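Search tips Go

Getting Curtains to Hang Right

Last updated Jan 9, 2023

I love a good curtain day! You take a room that feels half finished, put up two panels, and suddenly it looks like somebody lives there. After doing every window in our place in Humstead (and redoing the bedroom twice, my own fault) I've picked up a few habits that I'd pass on to anyone.

Hang them high

Put the rod well above the window trim, closer to the ceiling than feels normal. Our living room windows are small and squat and this one change made them look grand. Let the rod run past the trim on both sides too, so the open panels sit over the wall and you keep all your daylight.

Measure the drop last

Screw the brackets in first, THEN measure down to the floor with a steel tape. Do both ends! My dining room floor slopes and I had one panel brushing the boards and the other floating like short pants.

Wash before you hem

Cotton and linen shrink. Wash and dry the panels the way you plan to from now on, press them while they're a little damp, and pin the hem with the curtain hanging. Leave the pins in overnight, because heavy fabric keeps dropping for a while.

Train the folds

Open the curtains all the way, run your fingers down each pleat, and tie the stack loosely with strips of old T-shirt at the top, middle and bottom. Leave it for 2 days. The folds stay put beautifully after that, even on cheap panels.

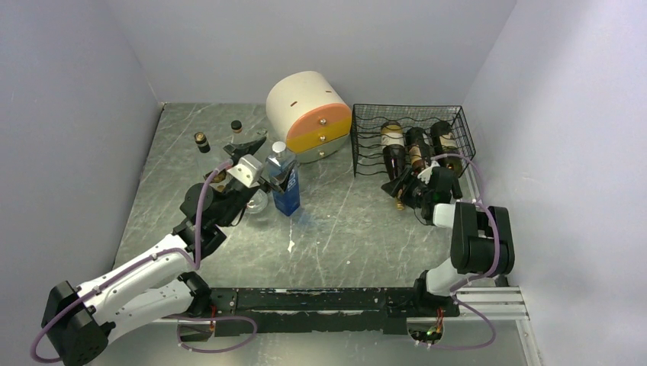 Quiet a squeaky rod

Rub a plain white candle along the top of the rod and buff it with a dry cloth. The rings glide like a dream!

Comments

Setsuko Ishida: The T-shirt strips worked on my velvet ones, thank you!

Kaiwen Liang: Does the candle trick work on painted rods? Mine are black and I'm scared of marks.

Qiuyue Jia: Kaiwen, I used it on painted ones in March, no marks so far. Buff it well.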